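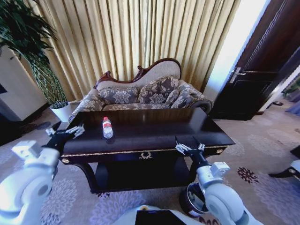

Coffee table, sitting room at Hiltemham. Gold molding along the apron, water bottle on the left half of the top.

8 August 2021

Second look at the sitting room furniture. I have now read the Fetmont write-up on the coffee table twice and I still don't buy most of it. Putting my doubts down while I have them, so Kristýna can argue with me when she gets back.

Finish first. The write-up calls it "hand-rubbed black lacquer, original." The top is very dark and very shiny, fine. But I tried the corner of a damp cloth under the back edge and got a faint brown smear, and an old lacquer in good shape shouldn't give me that. My guess is a dark stain with a clear gloss over it, and the gloss was redone at some point by somebody in a hurry. There's a run on the inside of one leg you can feel with a fingernail. Not proof of anything. I'd want a scrape from underneath before I signed a sheet with the word "original" on it.

Trim. The gold line along the front apron is thin and pretty even. Fetmont says "gilt brass." A magnet doesn't stick, so it isn't steel, and that is all I learned. The little wreath in the middle sounds dull when I tap it. Could be cast metal, could be resin with a good paint job. The two round fittings near the ends sound the same to me as the wreath. Kristýna says they sound different. We did it four times and each of us heard what we wanted to hear, so scratch the tapping test.

What the round fittings are for: no idea. The write-up says "decorative pulls." Pulls for what? I felt along the apron for a drawer gap and didn't find one. I'd write "round fittings" and leave it there.

Lower shelf. Badly lit, as usual. Need to go back with the hand lamp and look at how it meets the legs. If it's screwed on I'd call it a later addition, and then the price makes even less sense.

Tag number underneath is 2,257. The Etex list stops at 179, so either the tag is from some other list or somebody renumbered. Asked at the desk. They said it was "always like that." Great.

Width of the top came to 118 cm on my tape. Fetmont has 118 as well, so credit where due, they own a tape measure.

Care. The card from Šindelář says their polish leaves a film that resists rings from cups and bottles. I want to see this on a scrap piece before anyone trusts a good top to it. Plan: two boards, same stain, same gloss, polish on one only. Cold bottle on each, left overnight, then look at both under the lamp. The card claims 86 hours to full cure and I'll give it the whole 86 so they can't say I rushed it. Until then, coasters. A shiny dark top shows every mark and I'm not explaining a ring to the owner.

Loveseat behind the table: haven't started. The write-up calls it and the table "a matched pair in the classic European style." Both are fancy. That doesn't make them a pair. I'd like to see the joints and the underside of the seat before I say any more.

To do
- scrape from under the top, back edge
- hand lamp for the shelf
- ask Etex if there is a second list
- cut the two test boards
- loveseat, underside

Kristýna Koubek has the October folder with the earlier notes. I need it back.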